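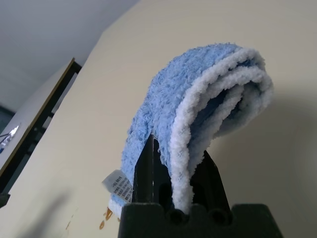
Home | Food | House | Money | Travel

HOUSE & HABITS

The Cloth That Was Supposed to Replace Everything Under Your Sink

212 shares | 2 comments

The pitch has hardly changed in twenty years. Throw out the sprays. Throw out the paper towels. Buy one very soft square of fabric, run it under the tap, and your kitchen will be cleaner than it has ever been, for the price of a sandwich or, if you shop at the nicer end, the price of a pair of shoes.

I have bought both. The sandwich one came in a bag from the hardware store. The shoe one came from Cluver, in a box with a ribbon, along with a card telling me I had made a choice for my family. I have been wiping things with them since December and I am still waiting to feel chosen.

Microfiber does work, up to a point. The fibers are much thinner than cotton, so there are more of them touching the counter and more places for dust to lodge. On a mirror or a dry bookshelf I'd take it over an old T-shirt any day. What I don't buy is the rest of the speech, and the rest of the speech is where the money is.

Take the wash count. Stustero says its all-purpose cloth is good for 581 launderings. Pleduvus, which sells a thicker one, claims 1,057. I asked both companies how they got there. Stustero sent me a brochure I already had. Pleduvus said the figure came from "internal testing under home conditions," and when I asked whose home, the emails stopped. If you washed that cloth once a week, you would be past twenty years before you could call them out on it, and I doubt you'd have the receipt.

The instructions tell their own story. No fabric softener, no bleach, no dryer sheets, nothing hot, nothing with lint, so no towels in the same load. A product sold as the end of fuss needs its own laundry day. Mine went in with the bath mat by mistake and came out wearing most of it.

Then there is the matter of chemicals. "Cleans with just water" is printed on nearly every package, and for fingerprints that's fair enough. For raw chicken juice I want soap, and I want a disinfectant after it. Picking up germs and killing them are different jobs, and a damp cloth left in a heap by the faucet is a fine place for whatever it picked up.

The green argument is shakier still. These cloths are usually polyester and nylon, and they shed in the wash. Palacios, the subscription outfit, mails its members a fresh set every season in the name of cutting waste. I counted up a year of that on the back of one of its envelopes and got $224, before shipping.

I'm keeping the cheap one for the bathroom mirror. The Cluver has gone to the garage, where it does a decent job on the windshield, and there's a roll of paper towels back on the kitchen counter.

Filed under: Cleaning, Shopping, Second Opinions

More in House | Newsletters | Back to top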